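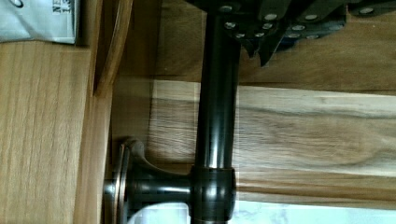 Corpus Grillano – votes des lecteurs et métadonnées musicales
Fiche descriptive du jeu de données, version 2

Présentation

Le corpus Grillano réunit les bulletins déposés par les lecteurs du webzine musical Truvevau lors de ses palmarès annuels, ainsi que les métadonnées des disques mis au vote. Il couvre 7 éditions consécutives et 309 albums ou EP, toutes autoproductions ou parutions de petits labels. Le jeu est destiné à l'étude des modes de scrutin participatifs, de la circulation des artistes émergents et des effets de l'ordre de présentation sur le choix des votants.

Contenu de l'archive

L'archive comporte deux tables au format CSV, encodées en UTF-8, avec le point-virgule pour séparateur.

disques.csv : une ligne par disque et par édition. Champs : id_disque, edition, titre, artiste, label, pays, genre_declare, format, rang_affichage.

bulletins.csv : une ligne par choix exprimé. Champs : id_bulletin, edition, id_disque, preference, tranche_horaire, canal.

La jointure s'effectue sur le couple id_disque et edition. Un disque réédité peut figurer dans plusieurs éditions ; il conserve alors son identifiant, mais son rang d'affichage diffère.

Collecte

Les bulletins proviennent du formulaire en ligne de Truvevau, ouvert chaque année en janvier. Le formulaire acceptait un bulletin par adresse électronique validée. Les nominations étaient arrêtées par la rédaction à partir des envois reçus ; le corpus ne contient pas les disques écartés à ce stade.

Le champ genre_declare reprend la mention fournie par l'artiste ou le label, sans harmonisation. On y trouve par conséquent « folk », « Folk » et « folk de chambre » comme valeurs distinctes. Une table de correspondance établie par le projet Wubshet est distribuée séparément.

Traitements appliqués

Les adresses électroniques ont été supprimées avant le transfert des fichiers et n'ont pas été conservées sous forme hachée. L'heure de dépôt a été ramenée à l'une des quatre tranches suivantes : nuit, matin, après-midi, soirée. Les commentaires libres ont été retirés dans leur totalité.

Les doublons manifestes ont été repérés à l'aide de l'outil Rorkness, puis relus manuellement. Leur retrait concerne environ 2 % des bulletins. Les lignes retirées ne sont pas diffusées.

Limites connues

Le lectorat de Truvevau n'est pas représentatif du public de la musique indépendante. Les artistes disposant d'une liste de diffusion active sont avantagés, et le champ canal ne permet de l'observer que partiellement : la valeur « direct » regroupe les visites sans provenance identifiée, y compris celles issues de courriels.

Pour la première édition, le rang d'affichage n'a pas été enregistré. Le champ est laissé vide – il ne doit pas être interprété comme un zéro.

La colonne preference est ordonnée (1 pour le premier choix). Les bulletins incomplets ont été conservés en l'état.

Usages déconseillés

Le corpus ne doit pas servir à établir un classement commercial des artistes ni à tenter de réidentifier des votants. Toute comparaison entre éditions doit tenir compte de la variation du nombre de disques nommés.

Conditions de réutilisation

Les tables sont mises à disposition pour la recherche et l'enseignement, sous réserve de mention de la source. Aucun fichier audio ni visuel de pochette n'est inclus ; les droits correspondants demeurent la propriété des artistes et des labels.

Citation recommandée

Corpus Grillano, votes des lecteurs de Truvevau et métadonnées associées, version 2.

Signalement d'erreurs

Les corrections relatives aux titres, aux noms d'artistes ou aux labels sont à déposer dans l'espace de suivi du dépôt, en indiquant l'id_disque et l'édition concernés. Elles sont intégrées à la version suivante et consignées dans le fichier CHANGEMENTS.txt.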